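Workshop notebook – July – open day

Writing this up the same evening while my feet still hurt, for me and for whoever runs the next one. I've put the boring parts in as well because last year's entry was four lines long and told us nothing when we needed it.

Doors were meant to open at 10:00 and there were people in the Rillidmont lobby at 9:20, so we let them come up and look at the shelves while we finished setting out. Final number on the clicker was 136, counting the school group but leaving out the people from Plevine upstairs, who come through most weeks anyway and mostly wanted the pastries. The sign-in sheet only has 109 names. I think families signed once and came in as four, and I'd sooner trust the clicker.

Stations, in the order people met them: the parts wall, the old Negash sorter (running with the cover off, which was a big hit), the towel table, and then the bench where you could drive the small arm yourself with the knobs. We'd argued for two weeks over whether the towel table should go last as the grand finale. I'm glad we put it third. By the time people reached it they had warmed up and were asking real questions, and they still had the knobs to look forward to, which kept the kids moving along instead of camping in front of us.

Morning, towel table

Started at 10:15 with the short routine: pinch near the middle, lift, drag toward the front, lay down, let go, come back for the corner. I talked over it the way we practiced. My first go at the talk was far too long. I was explaining gripper force to a man holding a baby, and he was very kind about it. By the third run I had it down to the length of one fold and it went much better. What worked was asking people to guess where the arm would grab before it moved. Everyone has folded a towel, so everyone has an opinion, and the whole table leans in.

First snag was at 10:50. The arm came down on the thick part of the heap, closed on two layers and picked up the whole bundle. It carried it over quite proudly and dropped it in the same shape it had started in. Big laugh, then a round of applause, and I decided right then to leave the heap settings alone and let it make its mistakes in public. A woman who used to manage a hotel laundry stayed for a good half hour after that and told me things about towels I had never considered. She says the hem is where your hand goes first because you can feel the edge without looking, and that new staff always grab the middle, exactly like our arm. I wrote HEM on the back of my hand so I wouldn't forget it, and it's still there.

We should try that properly. We've been choosing the grab point by height, highest bit of cloth wins, and the hem never gets a look in unless it happens to be on top. Terry is forgiving to pinch anywhere, and I suspect that has made us lazy about it.

Second snag, 11:30, was the cloth on the table. With a firm press it creeps toward the front along with the towel. Clipped it underneath at the back during a quiet spell and it behaved for the rest of the day. Note for setup: clip it before the doors open, and clip the sides too.

Lunch

Stopped the arm from 12:30 to 1:15. Wokard sent sandwiches down, very generous, though nothing without cheese, so please somebody remember to ask next year. Checked the finger tips while it was parked. There was a bit of orange lint packed in behind the left one and I cleaned it out with a dry brush. No play in the mount. I tightened nothing, and I'm recording that because I know I'll be asked.

The run counter said 891 when I parked it. That's the total since the last reset and not the morning alone, so please don't quote it to the newsletter. I should have zeroed it at 10:00 and I forgot.

Afternoon

The school group came at 1:30 and was the best part of the day by a mile. Ages were mixed and so was the attention, but we had a nice trick: each kid got to bunch up the towel any way they liked, and then everybody voted on whether the arm could find an edge. They got very cunning very fast. One rolled it up tight like a sleeping bag, and the arm pressed down on the roll and came away with nothing, three times in a row. Another one draped it nearly flat with a single puff at one end, which I thought was a gift, and it took the arm two tries. I let them do six tosses between them before the teacher started looking at her watch, then begged one more out of her.

Questions I want to keep, because they were better than the ones we get from grown-ups:

Does it know it's a towel? (I said no, it knows there's something soft in the way. I'd like a better answer by next year.)
What happens if you give it a sock?
Could it fold something while somebody was wearing it?
Why does it press down first and not just grab?
Is it tired?

On the pressing: I showed them with my own fingers. If you close over the top of a towel you get a few loops and they slip out again. If you push in a little first, the fabric rucks up between your fingertips and then there's something to hold. They all tried it on the spare towel, and you could hear the little "oh" go around the table. I'd like that to be a permanent part of the demonstration – it costs nothing and it gets people's hands on the problem before they watch the machine have a go. Two spare towels next time, though, there was a bit of a tussle.

After 3:00 it thinned out and got more technical. A couple of people from a packaging shop wanted to know about cycle time and I gave them the real number, which is slow, and they thanked me and went back to look at the Negash sorter. Fair enough. A retired machinist looked at the gripper mount for a long time from every side and asked why we hadn't shortened the fingers. I said reach. He said we were giving away stiffness. I think he's right and I think we can lose a little length without the wrist coming too close to the table, as long as we keep the press shallow. Will sketch it this week.

Closed at 4:30. Last visitor out at 4:50, because I was talking. Sorry to everybody who was waiting to vacuum.

Things that went wrong and should be fixed

The sign for our table fell down twice. Tape doesn't like that wall.
We had the talk written for standing listeners, and half the room sat down on the floor as soon as the kids did. Low stools along the front would help.
The arm is quiet and the room isn't, so people at the back didn't know when a run had begun. A small bell? The sorter crew will hate it.
I never got around to showing the slow-motion pinch, though I'd promised it on the flyer.

Things to keep

The guessing. The hands-on pinch. Letting the towel be orange. I'd wanted the gray set since it's kinder to the eye, and I was wrong, you could spot that thing from the stairs and people walked straight toward it. The dark green underneath helped too – somebody asked if we played cards on it after hours.

For the next session on the arm

Try the hem as first choice of grab point, with height only as a fallback. Start with the easy case, front part lying flat and the hem facing us, the rest heaped to the left, and only move on when that's dull. Write down the press depth each time, which I didn't do today at all. Dig out a thinner towel as well, because I'd bet the border stripe feels different from the loops and I'd like to know how much of our luck is down to pile.

Also, return the Plevine folks' extension cord. It's the long one, on my chair, with their label on it. And somebody left a child's cardigan by the knob bench, it's on the hook inside the door.

I had one last run to myself after the room emptied, no talking this time, just standing there with a cold coffee watching the fingers go down into the terry. After a day of explaining it I'd rather forgotten how much I like looking at it. I'll reset the counter in the morning and start on the hem. 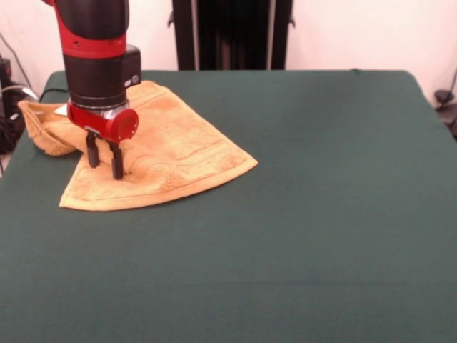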